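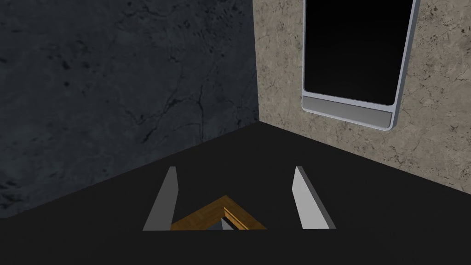 Gray wall, beige marble-textured wall and a dark countertop: a corner view of a kitchen rendering.

Kitchen design nights are back in Wendotum!

Bring your floor plans, your paint chips and that drawer full of magazine clippings, because the Wendotum library is starting up its free kitchen design nights again in July. Nabila Farouk, who spent 12 years drawing kitchens for other people at Pedau, will be leading them, and she is thrilled to have the big upstairs room this time (the old one had one outlet and a very loud radiator).

The first evening is all about color and stone — how a dark wall changes a small room, which patterns get tiring after a while, and what to ask before you put money down on a slab. Farouk will bring a crate of samples you can pick up, scratch and spill coffee on. "Please spill coffee on them," she said. "I mean it!"

Later sessions cover storage and lighting, and there will be a Saturday trip to the salvage yard in Nimton, where last year's group came home with two farmhouse sinks and a lovely old bread cabinet.

Each session runs two hours, with three in the series, and you can come to just one if that suits you better. Kids are welcome. Sign up at the front desk or call the library any afternoon.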